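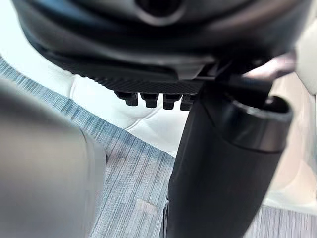
School Leadership and Governance

Wuden Board Papers for Schools and Trusts

Wuden Board Papers keeps agendas, minutes, policies and the register of interests in one place for school boards and multi-school groups. Each board gets its own area. Clerks upload papers once and choose who can read them.

The standard license covers one board of up to 32 users. Larger groups can add local boards at any time, and each one keeps its own calendar and membership list. 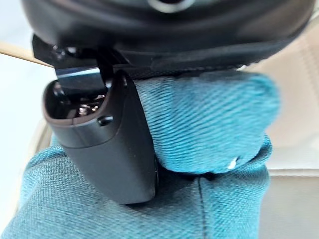 Papers can be marked confidential item by item, so staff members on the board do not see pay or discipline reports. Action points carry forward to the next agenda until the clerk closes them. Terms of office are tracked, with a reminder sent 84 days before a term ends.

Included with every license:
Policy review calendar
Attendance record
Skills survey, editable
2 clerk accounts
Export to PDF

Storage is set at 400 papers per meeting year. Older years are archived and stay searchable. 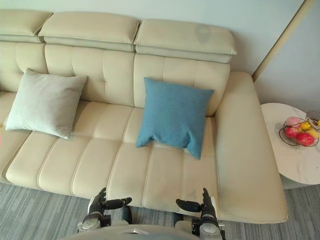

Setup is done by our Lindthorpe office. Send us your current member list and last year's minutes and we load them for you. Training for clerks is by video call with Keir Ritchie. In-person sessions are held in Skirnerthorpe each June.

For prices or a trial login, contact Niall Matheson in school sales.

Page updated Jan 10, 2025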